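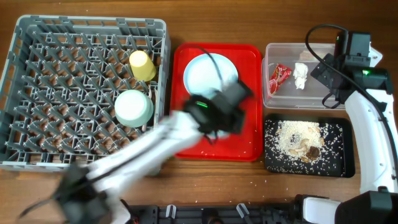
Irnell will begin a refill and return program for takeout food at its Floldale stores on 24 June 2021, the company announced. Customers who order soup, salads or hot meals from the counter can ask for a reusable cup or bowl in place of the single-use kind, pay a deposit of $2 and get the money back when the item is returned. The program covers hard items that can be washed and used again, such as a yellow cup or a pale green cup or bowl set in a gray dish rack. Lids are included in the deposit and do not need to be returned at the same time.

The program follows a trial at the Chevalier Street store, where 319 customers signed up and borrowed a total of 2241 items. Most returns were made within the same week. Irnell used the trial to set the deposit amount and to decide where the return counters should go. An earlier plan for a monthly membership fee was dropped after customers said they preferred a simple deposit.

How it works

Customers tell the counter staff that they want a reusable item before the food is packed. The deposit is added to the bill and shown on a separate line of the receipt. Returns are accepted at any Floldale store during opening hours, with or without the receipt. Items should be emptied and rinsed if possible, but they do not have to be clean. Refunds are paid in cash or put back on the card used for the purchase.

Chipped or cracked items may be returned for a full refund and will be taken out of use. Customers may also bring their own containers from home, as they can now - staff will weigh the container first so that only the food is charged.

Washing and handling

Returned items go to Pistden, a dishwashing service located in Floldale, which collects from each store every evening. Cups and bowls are washed, dried and checked before they are sent back to the stores the next morning. Items that have been returned but not yet washed are kept in closed bins away from the food counters.

Prices for food stay the same whichever container is chosen. Single-use containers will remain available at all counters, and customers who want one do not need to do anything differently.

Next steps

Irnell plans to add cold drinks and bakery items in September, starting with the Chevalier Street store. The company has set a goal of 100 returns a day across its Floldale stores by that time.

Customers can find store hours and a list of return counters on the Irnell website or ask at any service desk.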